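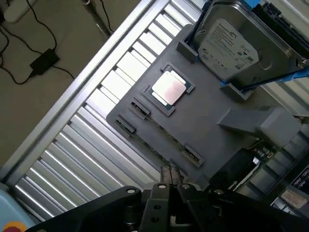
Quando vale a pena recuperar um computador antigo em vez de comprar outro?
Depende do uso. Para texto, correio electrónico e aulas à distância, uma máquina de secretária com oito ou nove anos ainda serve, desde que leve um disco novo e memória suficiente.

A resposta é de Anikó Kiss, que abriu a Hastuseck há seis anos, numa rua secundária de Gilta. A oficina compra lotes de computadores a empresas que renovam o equipamento, recupera os que pode e vende-os a particulares e a pequenos escritórios. No ano passado entraram 1034 máquinas. "Metade do trabalho é triagem", diz. "Abrir, ver o que falta, decidir se vai para venda ou para peças. As pessoas pensam que passo o dia a soldar e eu passo o dia com uma chave de fendas e uma folha de cálculo."

Kiss estudou contabilidade e trabalhou na Gallagher, uma distribuidora de material de escritório. Foi lá que viu sair o primeiro lote de computadores para abate. "Perguntei quanto queriam por eles. Riram-se e deram-me um preço. Levei-os para a garagem do meu irmão e demorei o inverno inteiro a vendê-los."

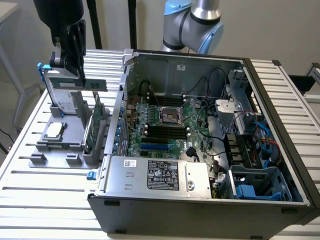 Caixa aberta, com a placa-mãe montada e o socket do processador vazio.

As avarias, conta, repetem-se muito. Discos mecânicos no fim da vida, fontes de alimentação ruidosas, pasta térmica seca. O processador raramente é o problema. "Em seis anos tive quatro avariados, e um fui eu que o deixei cair." As placas-mãe dão mais que fazer, sobretudo quando alguém já lá mexeu e dobrou um pino.

Os preços começam nos 64 euros, sem monitor. Por esse valor leva-se um computador simples, com sistema instalado e seis meses de garantia. Acima disso, a diferença está quase toda na memória e na capacidade do disco. Kiss não vende por telefone: prefere que o cliente apareça e diga para que quer a máquina. "Já mandei gente embora com um computador mais barato do que o que vinha comprar. Depois voltam com a cunhada." 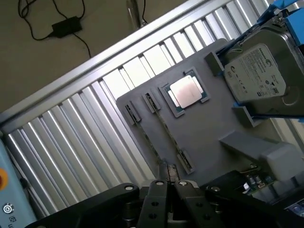 Processador no socket, ao lado de ranhuras de memória.

O mais difícil é arranjar peças para modelos de marca, com fontes e ventoinhas de formato próprio. Algumas vêm da Wirora, um armazém de usados com que a oficina trabalha desde maio. As outras saem das prateleiras do fundo, onde Kiss guarda mais de 60 fontes testadas e etiquetadas à mão.

E os dados de quem usou o computador antes? "Apago tudo, sempre, e passo um documento à empresa. Se o disco não deixa apagar, é furado." Aos particulares que lhe entregam máquinas pede que façam primeiro uma cópia das fotografias. Poucos o fazem, e há telefonemas aflitos na semana seguinte.

A Hastuseck fecha na segunda quinzena de agosto. As reparações entregues até lá ficam prontas antes das férias, salvo falta de peças.

Entrevista publicada a 5 de agosto de 2019.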